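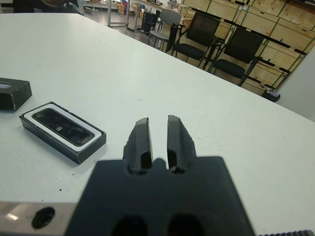

Box open, lid off to the side, on the white table in the back room.

Keep the box or bin it? Your questions about gadget boxes

Posted November 18, 2024 by the Fluritz blog

I wrote a short post in September about sorting out the boxes our gadgets came in, and my inbox hasn't been the same since! So many of you have a cupboard (or a loft, or the whole underside of a bed) full of them. I've gathered up the questions that kept coming round and answered them as best I can. I'm no expert, I've just opened a lot of lids.

Do I really need to keep the boxes at all?

Some of them, yes. I keep a box if the thing is still under guarantee, if I might sell it, or if it's the only safe place for it to live when it's not being used. Everything else goes. When I started I had 205 boxes of various sizes, and I'm now down to 50, which my sister still says is silly. She has a point, but she also borrows them every Christmas.

How long do you hang on to one?

Until the guarantee runs out, plus a little bit because I'm a coward. I write the end date in pencil on the bottom of the box and have a look through once a year. If the date's gone and I haven't touched it, out it goes.

My lids are all scuffed at the corners. Does that matter?

Not to me! Corners are the first thing to go on a black box, they catch on everything, and the one in the photo has had a fair bit of wear on its lid too. If you're selling, just mention it and put up a clear picture. I've sold things in far tattier boxes and had no grumbles. Please don't go over the worn bits with a felt tip. I tried it once and it came out purple.

Should I peel the label off the lid?

Leave it on. Those little labels often carry the model or serial number, and you'll want that if you ever have to ring up about a repair. If there's something on it you'd rather a buyer didn't see, like your address, a strip of paper tape over the top does the job and comes away cleanly later.

What about the inner tray?

Keep it with its box, always. The tray is what stops the thing sliding about, and a box without one is just a box. I had a terrible habit of taking them out to make things stack flatter, and then I had a carrier bag of trays and no idea which went where (I spent a whole evening on that, with a pot of tea and a lot of muttering). If a tray has gone missing, a folded tea towel will do for the shelf but I wouldn't post anything that way.

How do I wipe a glossy screen before it goes away?

Dry glasses cloth, small circles, no spray. Dark shiny surfaces show every fingerprint and you'll never get them perfect, so I give it a minute and then stop. Do wipe the table as well before you start. Mine is white and shows up every last speck, and I'd much sooner see the grit than rub it into a screen.

Do you take the battery out?

If it's made to come out, yes, and I put it in a little bag beside the box. If it's sealed in, I charge it to half or so and put a note in the diary to check on it in a few months. Anything that looks swollen doesn't go back in a box at all. Ask your local tip where they'd like it.

Where do the cables go?

Ah, cables. Each one gets a paper tag with the name of the gadget on it, and if it fits in the box, it lives in the box. The ones that don't fit go in a shoebox marked CABLES. I allow myself one shoebox. There are currently two.

What are your shelves like?

Light wood with square-ish compartments, and I love them. Open shelving means I can see what I've got, and small boxes sit in the compartments much better than on one long plank where they all topple over. Heaviest at the bottom, things with a date coming up at eye level.

Can I recycle the ones I don't want?

Plain card, yes, flattened. Mendudport takes it with the ordinary paper. Pull out any plastic, foam or magnets first (lots of posh lids have a magnet hidden in the flap, have a feel along the edge). My last big clear-out took 11 trips to the car and I could hardly lift my arms the next day.

Will you do one on manuals?

I will, I promise! I've got a drawer of them to get through first.

Last updated: same day, to add the bit about batteries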